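Tonabnehmer neu justiert, zweiter Anlauf

Im letzten Beitrag hatte ich geschrieben, dass mir die Innenrillen auf dem Florkeck zu stark verzerren. Inzwischen habe ich den Arm komplett neu eingestellt, und zwar in einer anderen Reihenfolge als beim ersten Mal.

Ausgangslage: Laufwerk Florkeck mit dem originalen Neunzoll-Arm, MM-System von Jastero mit elliptischem Schliff, Phonovorstufe Tullstead. Eingangskapazität an der Vorstufe 100 pF, dazu kommt das Kabel mit noch einmal 100 pF. Das liegt im Bereich, den das Datenblatt zulässt, daran habe ich also nichts geändert. 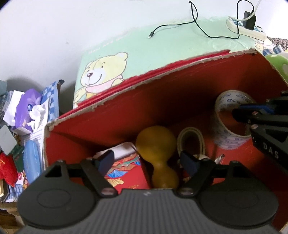 Offener roter Karton, oberer Rand eingerissen.

Angefangen habe ich mit der Auflagekraft. Beim ersten Anlauf hatte ich mich auf die Skala am Gegengewicht verlassen, das war ein Fehler. Die digitale Waage zeigt deutlich weniger als die Skala. Jetzt stehen 2 Gramm an, gemessen auf Höhe der Plattenoberfläche und nicht auf dem Teller ohne Matte. Der Unterschied ist klein, aber reproduzierbar.

Danach der Überhang. Die mitgelieferte Papierschablone habe ich weggelegt und mir eine Zweipunktschablone nach Baerwald ausgedruckt. Beim Ausdrucken unbedingt die Skalierung im Druckdialog abschalten und mit dem Messschieber nachmessen. Mein Drucker verkleinert sonst jede Seite, und dann stimmt gar nichts mehr. Das System sitzt nun etwas weiter vorn in der Headshell als vorher und leicht nach innen verdreht. Ausgerichtet wird nach dem Nadelträger. Mein Exemplar sitzt minimal schief im Gehäuse, wer nach der Gehäusekante geht, hat den Winkelfehler gleich mit eingebaut.

Armhöhe: unverändert, Armrohr parallel zur Platte. Antigoni Tsakiris hatte mir in den Kommentaren geraten, hinten einen Millimeter tiefer zu gehen. Habe ich probiert, der Bass wird etwas voller, die Becken verlieren an Kontur. Wieder zurückgestellt.

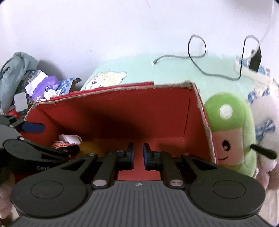

Beim Antiskating habe ich lange gesucht. Die blanke Platte ohne Rille, die oft empfohlen wird, taugt als Referenz wenig, dort fehlt die Reibung an den Rillenflanken. Brauchbarer sind die Messspuren mit steigendem Pegel: so lange verstellen, bis beide Kanäle gleichzeitig anfangen zu schnarren. Bei mir liegt der Wert knapp unter der aufgedruckten Skala.

Ergebnis: Auf der letzten Nummer der zweiten Seite von Rana, Pressung aus dem Januar, sind die Zischlaute jetzt sauber. Klavier in der Innenrille ist weiterhin kritisch, das wird mit einem elliptischen Schliff wohl so bleiben. Themis Kontogiannis fährt dasselbe System mit einer schärferen Nadel und hat mir eine Aufnahme geschickt, dort ist noch etwas mehr Auflösung zu hören. Ob mir das den Aufpreis wert ist, weiß ich noch nicht. Vorher will ich das Kabel gegen ein kapazitätsärmeres tauschen und den Frequenzgang noch einmal messen.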